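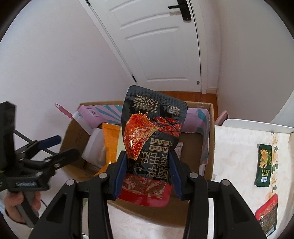
A small snack packet in beef tallow hot pot flavor, 18g.

How to Pack Snacks in a Cardboard Box

Snacks travel well if the box is packed in the right order. This method works for a parcel or for a box that will sit by the door until it is needed.

1. Check the bottom of the box. Tape the seam inside and out, then lay a flat sheet of cardboard over it.

2. Sort by weight. Boxed biscuits and crackers go in first, standing up against a wall of the box.

3. Add the larger bags. Lay them flat or on a slant - do not press the air out, as it protects the contents.

4. Fill the gaps with small packets. Stand them upright with the top seal facing up. Hold each one by the lower half and slide it in.

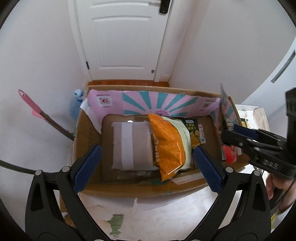
Box still open, with a green biscuit box at the back and an orange snack bag in front of it.

5. Check the weight. Keep a shared box under 4 kg so anyone can lift it.

6. Close the flaps. If they bulge, take out a bag and lay it flatter. Two strips of tape are enough.

Store the box off the floor in damp rooms, and put chili or oily snacks in a zip bag first.

Written by Mohsin Ghumman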